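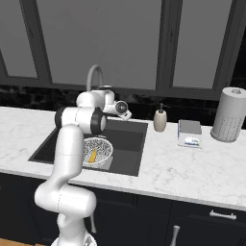
Servicio de Soporte a Usuarios — Plataforma de gestión documental Trimonell
Incidencia: sincronización incompleta de expedientes entre la sede de Flandalik y el archivo central
Estado: resuelta, en observación
Prioridad: alta
Apertura: 27 de diciembre de 2018
Responsable técnico: Kai-wen Hung
Unidad solicitante: Departamento de Registro, sede de Flandalik

Descripción inicial

La unidad solicitante comunica que los expedientes dados de alta desde la sede no aparecen en el archivo central, aunque la aplicación muestra el mensaje «Envío completado». El problema afecta a los expedientes con anexos. Los que constan de un único documento se transfieren con normalidad. Se adjunta al formulario la relación de expedientes afectados, unos 600 según la estimación de la propia unidad.

Se solicita confirmación de que no existe pérdida de documentación antes del cierre contable de diciembre.

Primera actuación

Se verifica el estado del servicio de colas en el servidor Kuo. El servicio está activo y no registra reinicios. Se comprueba la conectividad entre la sede y el archivo central sin detectar cortes. El espacio disponible en el volumen de destino es suficiente.

Se pide a la unidad que reenvíe un expediente de prueba con dos anexos. El expediente queda en estado «Pendiente de consolidar» y no avanza. No se genera aviso al usuario.

Segunda actuación

Revisado el registro de la cola, se observa que los trabajos con anexos se detienen en la fase de validación con el código «ANX-TIEMPO». El límite de espera configurado para dicha fase es de 8 segundos. En la configuración de referencia de Trimonell el valor es de 100.

El valor reducido procede, según el historial de cambios, de la última actualización del conector Jalter, cuyo instalador sustituyó el fichero de parámetros local por el de la plantilla de pruebas. La actualización se aplicó en la sede de Flandalik y en ninguna otra.

Se informa a la unidad solicitante de que los documentos originales permanecen íntegros en el repositorio temporal de la sede. Se ruega no eliminar ni volver a dar de alta expedientes hasta nueva indicación, dado que el alta duplicada obliga a una depuración manual.

Respuesta de la unidad solicitante

El Departamento de Registro toma nota. Comunica que, con anterioridad a la instrucción, se habían dado de alta por segunda vez 12 expedientes. Remite sus números de referencia.

Tercera actuación

Con autorización de la jefatura de sistemas se ejecutan los pasos siguientes:

Detención ordenada de la cola de envío de la sede.
Copia de seguridad del repositorio temporal y del fichero de parámetros.
Restitución del límite de espera a su valor de referencia.
Arranque de la cola y reenvío de un lote reducido.

El lote reducido se consolida sin errores. Se procede al reenvío del resto, que finaliza durante la noche. Los duplicados comunicados se marcan como anulados en el archivo central, conservando el alta más antigua — criterio acordado con la unidad por correo.

Comprobación

Se coteja la relación adjunta con el índice del archivo central. Todos los expedientes figuran como consolidados. En tres casos la fecha de registro mostrada es la de consolidación y no la de alta; se corrige a partir de los metadatos de origen.

Asuntos pendientes

Se ha trasladado al proveedor del conector Jalter una petición para que el instalador respete los ficheros de parámetros existentes. No se ha recibido respuesta.

Queda asimismo pendiente la revisión del mensaje «Envío completado», que se emite al entrar el trabajo en la cola y con independencia de su consolidación. La modificación del texto corresponde al equipo de aplicación y se tramitará en una incidencia separada.

La cola de la sede permanecerá en observación hasta el cierre contable. Cualquier expediente que continúe en estado «Pendiente de consolidar» deberá comunicarse en esta misma incidencia, indicando su número de referencia y el número de anexos.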